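How to Repaint Old Wooden Toy Blocks

Posted by Kirsty Ormsby, September 25, 2018

Old blocks are usually solid enough to keep. The paint is what goes first. A set takes one weekend, most of it drying time.

If you don't know how old the paint is, buy a lead test kit before you sand anything. If the test is positive, stop and don't give the blocks to a child.

Wash the blocks with a damp cloth and a drop of dish soap. Don't soak them. Let them dry overnight, then sand each face lightly along the grain. Go over the corners twice, as old paint tends to flake there. Wipe off the dust.

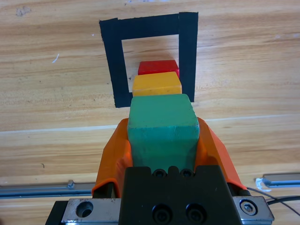
Use a water-based paint labeled safe for toys. Paint five faces, stand the block on the bare one, and leave it for the time on the can. Then turn it over and do the last face. Two thin coats cover better than one thick one. Between coats, rub the block down with 600 grit paper, using almost no pressure.

Dark colors over light ones are easy. Yellow over green or blue needs a coat of white primer first, or it will look muddy.

Let the finished blocks cure for 17 days before anyone plays with them. If two blocks stick together when stacked, they need longer. Store them in a single layer until then, with wax paper underneath.

Small chips can be touched up later with a cotton swab, so save a little of each color in a jar and write the name on the lid.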